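4. Enregistrement des démonstrations avec la pince portative

Cette section concerne l'acquisition de démonstrations manuelles au moyen de la pince portative Ania et de leur transfert vers le poste Clekimus. Pour le pilotage à distance du bras, se reporter à la section 5. Les deux modes produisent des fichiers de même format, mais ne doivent pas être mélangés dans une même série.

4.1 Conditions préalables

Avant de commencer, vérifier les points suivants :

— la pince a été étalonnée selon la procédure de la section 3 et le fichier d'étalonnage est présent sur le poste ;
— la batterie affiche une charge d'au moins 30 % ;
— la carte mémoire est insérée, déverrouillée en écriture et formatée par la pince elle-même ;
— la tâche est déclarée dans le logiciel, avec un nom, un objet manipulé et une position d'arrivée.

Une carte formatée sur un ordinateur peut être reconnue sans erreur au démarrage, puis refuser l'écriture en cours de série. Le code 71 s'affiche alors sur le poste au moment du transfert et les épisodes concernés sont perdus.

ATTENTION — Ne pas introduire les doigts entre les mors lorsque la gâchette est relâchée puis actionnée. La force de serrage n'est pas limitée électroniquement sur la version portative.

4.2 Préparation de la pince

1. Essuyer l'objectif avec le chiffon fourni. Ne pas utiliser d'alcool.

2. Contrôler le serrage des vis de pivot de la tringlerie. Un jeu perceptible à la main fausse la mesure d'ouverture. Resserrer au couple indiqué en annexe B, sans frein-filet.

3. Vérifier l'état des garnitures sur la face interne des doigts. Une garniture décollée ou fendue doit être remplacée avant toute acquisition.

4. Allumer la pince et attendre que le voyant devienne fixe. Pendant cette phase, garder la pince immobile sur une surface plane.

5. Ouvrir et fermer complètement les doigts trois fois. Le logiciel relève les deux butées et affiche « Course valide ».

6. Si le message « Course incomplète » apparaît, répéter l'étape 5. Après deux échecs, reprendre l'étalonnage.

Remarque : la plaque supérieure rainurée et son repère en croix doivent rester dégagés. Ne pas y coller d'étiquette d'inventaire ni de numéro de poste. Utiliser pour cela le dessous de la poignée.

4.3 Préparation de l'espace de travail

L'acquisition peut avoir lieu dans un logement, un atelier ou un local d'essai. Aucun marqueur n'est à poser sur les murs ou sur le mobilier, mais le calcul de trajectoire a besoin de surfaces texturées et correctement éclairées.

1. Allumer l'éclairage général. Éviter de travailler face à une fenêtre en plein soleil.

2. Ouvrir ou fermer les portes avant la série et ne plus y toucher, sauf si leur manipulation fait partie de la tâche.

3. Placer l'objet à sa position de départ. Pour les textiles, modifier le pli et l'orientation entre deux épisodes.

4. Effectuer le balayage initial : déplacer lentement la pince à hauteur de poitrine, de gauche à droite puis de droite à gauche, en couvrant toute la zone où la tâche aura lieu. Le balayage dure au minimum 30 secondes.

5. Attendre la confirmation « Carte de la zone enregistrée ».

Le balayage est à refaire si un meuble est déplacé, si l'éclairage change nettement ou si la pince a été éteinte.

4.4 Exécution d'un épisode

Un épisode correspond à une exécution complète de la tâche, du premier mouvement d'approche jusqu'au retrait de la pince. La procédure ci-dessous prend pour cas la tâche « ranger une chaussette », livrée avec le logiciel.

1. Tenir la pince à une main, poignet souple, l'autre main éloignée de la zone de saisie.

2. Appuyer une fois sur le bouton d'enregistrement. Un signal sonore bref confirme le départ.

3. Marquer un arrêt d'une seconde, doigts ouverts, puis approcher l'objet d'un mouvement continu.

4. Refermer les doigts sur le textile. Saisir une épaisseur suffisante pour que la prise tienne pendant tout le transport. Une saisie par le bord extrême du tissu est admise uniquement si elle figure dans la consigne de tâche.

5. Soulever l'objet verticalement avant de se déplacer.

6. Transporter l'objet vers la position d'arrivée. La rotation du poignet et la marche sont autorisées. Adopter une vitesse de déplacement modérée, en particulier lors des changements de direction et au passage des portes.

Pendant le transport, le textile doit rester pincé entre les deux doigts et visible au-dessus de ceux-ci. Sa forme n'a pas d'importance : une chaussette froissée ou vrillée est acceptée telle quelle. Le décor, en revanche, sert au calcul de la trajectoire. Lorsque la pince pivote trop vite, les meubles et les encadrements se réduisent à des traînées obliques et le logiciel ne dispose plus de points d'appui fiables. 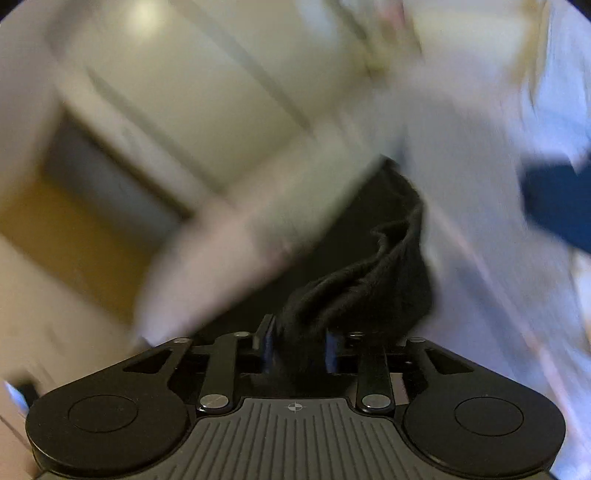 7. Ralentir avant la dépose. Amener les doigts au-dessus de la position d'arrivée et marquer un arrêt.

8. Ouvrir complètement les doigts, puis retirer la pince vers le haut.

9. Appuyer de nouveau sur le bouton. Deux signaux brefs confirment la fin de l'épisode.

10. Si l'objet est tombé ou si la main libre est intervenue, maintenir le bouton trois secondes pour marquer l'épisode « à rejeter ». Ne pas effacer le fichier sur la pince.

Remarque : une reprise de saisie à l'intérieur d'un même épisode est acceptée à condition que l'objet n'ait pas quitté la zone de départ. Au-delà, recommencer.

4.5 Flou de mouvement et perte de suivi

Le logiciel attribue à chaque épisode un indice de suivi de 0 à 10. Le seuil d'acceptation est fixé à 8 par défaut. Il peut être abaissé dans le menu Série, mais cette modification s'applique à tous les épisodes déjà transférés.

Un passage flou isolé ne suffit pas à faire rejeter un épisode. Le suivi est interpolé à partir des mesures inertielles tant que l'interruption reste courte. Au-delà, la trajectoire est coupée et le segment apparaît en rouge sur la frise.

Si l'indice est inférieur au seuil :

— contrôler d'abord l'éclairage ;
— réduire la vitesse de rotation du poignet, plus pénalisante que la vitesse de marche ;
— éviter d'approcher l'objectif d'une grande surface unie et claire ;
— refaire le balayage initial si plusieurs épisodes consécutifs sont touchés.

ATTENTION — Ne pas corriger un suivi insuffisant en ralentissant exagérément le geste. La politique apprise reproduit le rythme des démonstrations, et un bras entraîné sur des gestes hésitants marque les mêmes hésitations.

4.6 Transfert et contrôle

1. Relier la pince au poste par le câble fourni. Le transfert sans fil n'est pas pris en charge.

2. Dans le logiciel, choisir Série, puis Importer. Les épisodes marqués « à rejeter » sont importés dans un dossier distinct.

3. Visionner le premier et le dernier épisode en entier. Pour les autres, un contrôle de la saisie et de la dépose suffit.

4. Vérifier que la courbe d'ouverture des doigts redescend à la saisie et ne remonte pas avant la dépose. Une remontée lente signale un glissement du textile.

5. Valider la série. Les fichiers sont alors verrouillés.

La série de référence fournie pour la tâche « ranger une chaussette » comprend 697 épisodes, enregistrés en mai par Anika Whitlock et Chi-keung Tam sur le site Hutchins. Elle peut être complétée par des épisodes locaux, mais pas modifiée. Les séries issues de l'ancien format Turkia doivent être converties au préalable (voir annexe D).

Remarque : des personnes présentes dans le local peuvent apparaître dans les enregistrements. Recueillir leur accord avant la série et appliquer le masquage depuis le menu Exporter avant toute diffusion hors du site.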